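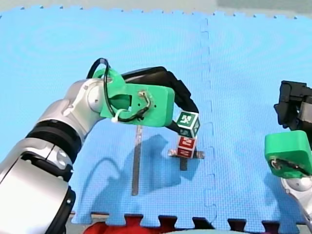
Vinwood Museum – Collections Care, Ceramics Store

Storage check, February, 1,574 objects

Humidity logger: OK. Battery low, swap
Shelf liners: 9 slipped, all bay 5. Refixed
Glazed jars, Pelletier gift: old crack on one rim, no change from last photo
Labels: two faded, reprint
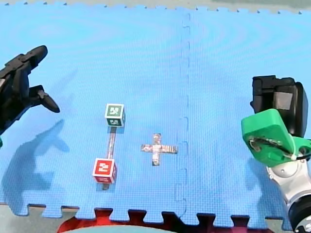
Bay 6 still too full, cant get a jar out without moving its neighbor. Ask for the Mornora shelving again
Pest traps: clear
Door seal: worn at bottom, reported
Fire extinguisher: tag in date
Lights off 60 min after last entry: timer works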